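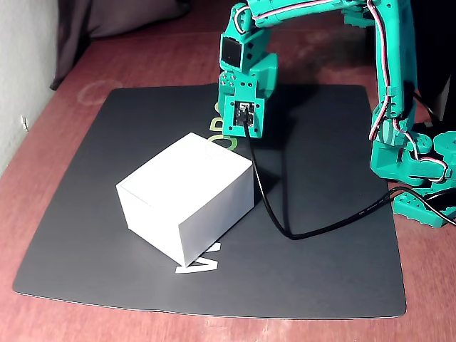

Guides > Furniture > Tabletops

Getting a wood tabletop back in shape (and keeping it there)

By Vy Quan, October 22, 2020

Quick version. Oiled tables mostly. If yours has a thick shiny varnish, skip the oil part, it'll just sit there and get sticky.

1. Clean it first

Everything off. Damp cloth, drop of dish soap, wipe with the grain. Dry right away. Don't let it puddle. Old tape gunk — a little mineral oil, wait, rub with a thumb, wipe again.

2. White rings

Wait a day, plenty of them fade by themselves. Still there? Soft cloth over the ring, warm iron, no steam, few seconds at a time. Lift and look. Keep going till it's gone or till you get bored.

3. Scratches

Light ones: 216 grit if you can find it, 220 if you cant. Same thing. Along the grain only. Going across leaves marks you will see every evening when the lamp is on. Vacuum the dust, then a barely damp cloth.

4. Oil

Thin coat. Thinner then you think. Leave 15 minutes, wipe off all the extra. Second coat next day. Lay the rags out flat outside to dry, never in a ball — oily rags can catch fire on their own.

5. Cover the spot you use

Most wear is in one place, where you sit. Put a mat down. Felt or cloth-backed is fine, some rubber ones react with the finish so try a small corner first. Lift it every week or so and wipe under, crumbs are basically sandpaper. Shift it now and then too or you get a darker patch where the sun doesn't reach.
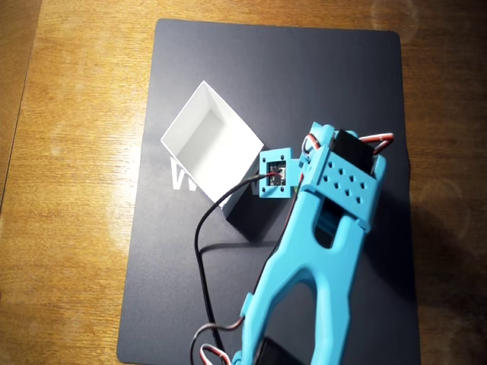
6. Twice a year

Re-oil in January when the heating has dried everything out, and again in summer. Mine from the Evdale sale has had four years of this. Looks OK.

Comments

Nazar Bondarchuk: Iron trick worked on one ring, not the other. Calling it a win.

Thoa Kiều: how long before I can put plates on it after the second coat?

Vy Quan: Couple days for plates, longer for anything hot.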